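Gripper comparison: September progress report
Prepared by Haruna Nomura for Henk Timmermans, Zandden
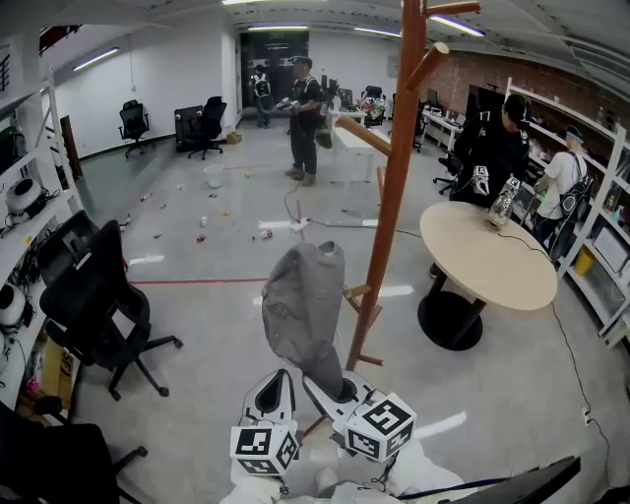 Coat rack task, gray garment held in the white hand-held gripper, marker cubes in view.

We now have 262 runs with the Flonari grippers and 30 with the Katayama pair. That gap alone should stop anyone from ranking them, though the draft slides already do. I've asked Tomos Dafis to take the ranking out.

The Flonari closes well on thick cloth. On thin cloth I'm less sure. Several runs marked as good show the fingers holding a fold and little else, and I would not count those. The marker tracking is also weaker than the supplier claims — turn the wrist far enough and a cube drops out of view.

Sota Matsuda wants a second wrist camera. I'd hold off until we have rescored the cloth runs under one rule.

Spending this period was $1,997, mostly on fingers and cables. Still open: 2 Katayama units with sticking triggers, and a delivery date from Clustell for the new controller.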